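A Second Life for the Parish Minute Book

In the valley villages between Perness and Usterness, the written record of local life has rarely been kept in one place. Minutes of parish meetings, burial registers, drainage agreements and the accounts of long-closed reading rooms have passed from clerk to clerk, often in carrier bags, and have come to rest in lofts, vestries and the back rooms of shops. The Perness and Usterness Records Scheme was set up to bring this material together, and in January it completed its first full list of holdings. The list runs to 2773 items.

The scheme is led by Séverine Masson, an archivist who trained in Lyon and came to Perness to catalogue the papers of a single estate. That task was expected to last one winter. It was during this work that she was shown a minute book from 1894, kept in a biscuit tin, which recorded a dispute over the water supply to 20 cottages. The estate papers gave the landlord's account of the matter. The minute book gave the tenants' account, and the two agreed on almost nothing.

"We had been reading one half of a conversation," she says. "The other half was in a kitchen two miles away."

Letters were sent to every parish clerk in the district. Six replied within the month, and their deposits form the core of the collection. The largest came from the Jenkins family, who ran the grocer's shop in Usterness for four generations and kept every order book. These volumes show what was eaten in the village, who bought on credit and for how long, and which households went without sugar in a bad year. Names in the later books are withheld from readers at the family's request.

Arsalan Cheema, who joined the scheme as its conservator, has so far treated 202 volumes. The greater part of his work is plain cleaning with a soft brush, followed by the repair of torn edges with thin Japanese paper and wheat starch paste. Damp is the main cause of damage, although he considers sticky tape a close second. Tape applied in the 1960s has in many cases turned brown and eaten into the ink, and its removal from one page may take a full morning.

The question of access has been harder to settle. Some depositors wished their papers to be open to all; others were uneasy about entries concerning poor relief, illness or debt. Mabli Craddock, who drew up the deposit agreement, chose a simple form of words — each family or parish names the items it wishes to close, and for how many years. The agreement is two pages long and has been signed by every depositor to date.

The transcription of the Welsh-language minutes is in the hands of Emlyn Lougher, a retired schoolmaster. Several of the early clerks wrote as they spoke, and local words appear in the books which are found in no printed dictionary. One of these, used for the strip of wet ground below a field wall, was still known to farmers at Custeck when he asked them. A short word list is in preparation and will be issued with the next part of the catalogue.

Funding for the coming year has been agreed, and the scheme intends next to approach the chapels, whose records are thought to be extensive. Aled Gittins will visit each in turn before any papers are moved.
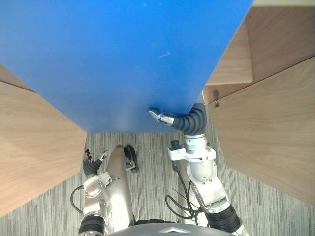
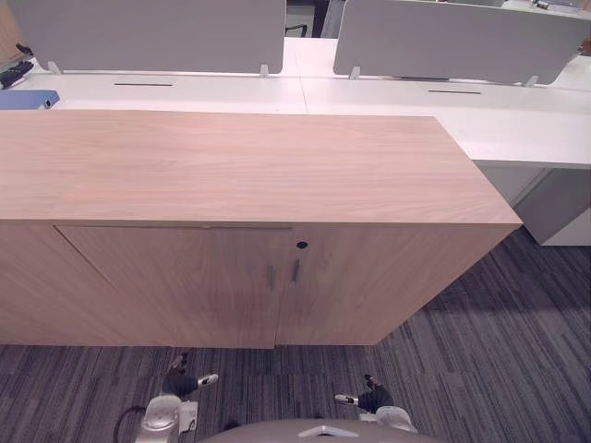
How can a family offer papers to the scheme?

A letter or telephone call to the Perness office is enough to begin with. Papers should be left in the order in which they were found, and old tape, pins and string should be left in place until the conservator has looked at them.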